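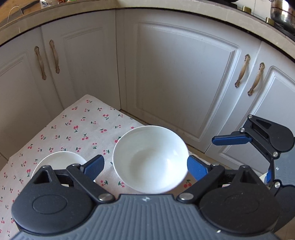

How often should you check the finger pads on a hand-held gripper?

Before every session, and again any time the tool gets dropped or bumped. It takes me a couple of minutes and I do it even when I'm in a hurry (especially then, since that's when I skip things).

I wrote this up after Afshin Daneshvar asked for our house rules for two-gripper kitchen work. We started with the Dimitrov checklist, which is fine but written for a bench, and I kept scribbling on it until it was mostly mine. So these are my rules, and you're welcome to steal them!

Start with the pads. Wipe both faces with a damp cloth, let them dry, then squeeze the fingers closed slowly and watch the tips. They should meet evenly. If one side lags, look at the pivot pins before you blame the pad – a pin that's crept out a hair will do it every time.

Next, set out your dishes. Bowls go well in from the edge of the table, with room for two fingers to open fully on either side. On a tablecloth, smooth the cloth flat first and give it a little tug. If it slides, clip it underneath. I learned that one with a full bowl of rice.

Now the two-gripper part, where people get sloppy:

1. Agree who moves first. Say it out loud.
2. One gripper closes on a dish at a time unless the task is a handover.
3. In a handover, the receiving side closes and says "got it" before the giving side opens.
4. If the fingers touch, both of you stop, back off and start the run over.

For rim grips, come in low and close gently. You want the rim held, and that's all. Extra squeezing just makes thin bowls pop out sideways.

Burners stay off the whole time, even if the stove isn't part of the task.

Last thing, the log. Write down the pad check, any drops and any runs you threw out. We keep ours in Jukonico under the Burnen project and I swap pads at 53 sessions whether they look worn or not. Put the swap in the log too – I forgot once and had to guess.

Questions or fixes? Write to the Wumuso workshop desk | © Wumuso 2024 | Back to top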